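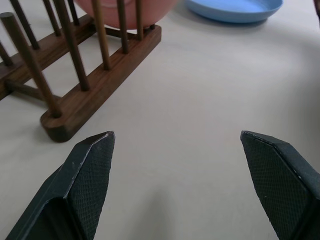 Pinza de dos dedos abierta ante un escurreplatos de madera, con un cuenco rosa y un plato azul claro sobre la mesa. Foto: Prornevero.

Prornevero publica los resultados de su ensayo de colocación de vajilla con brazo robótico

El sistema completa la tarea en condiciones controladas, pero la empresa descarta por ahora su uso doméstico sin supervisión

5 de septiembre de 2023 – Prornevero ha publicado los resultados de Julon, su programa de evaluación de tareas domésticas con manipuladores robóticos. La primera fase se centra en una operación concreta: recoger platos y cuencos de una mesa y depositarlos en un escurreplatos de varillas verticales.

El ensayo comprendió 3.734 intentos, de los cuales 489 terminaron en fallo. La causa más frecuente fue el contacto del borde de la pieza con una varilla durante el descenso. El segundo grupo de errores corresponde al agarre de platos apoyados en plano, cuyo canto deja poco espacio para introducir los dedos de la pinza.

El tiempo medio por pieza fue de 18 segundos. Una persona realiza la misma operación en 2. La empresa considera que esta diferencia es asumible en un entorno sin presencia humana, aunque no resuelve la cuestión principal – la recuperación tras un error. Cuando una pieza queda mal apoyada, el sistema solicita intervención manual.

Las pruebas se realizaron con vajilla seca e iluminación constante. No se evaluaron cristalería, cubiertos ni piezas apiladas. Los resultados, por tanto, no son extrapolables a una cocina en uso.

La segunda fase, prevista para diciembre, se desarrollará con Nyamweya e incorporará piezas mojadas y escurridores de geometría variable. El informe completo y el protocolo de medida están disponibles previa solicitud.

Sobre Prornevero
Prornevero desarrolla software de control para manipuladores y la plataforma de ensayo Rovlow.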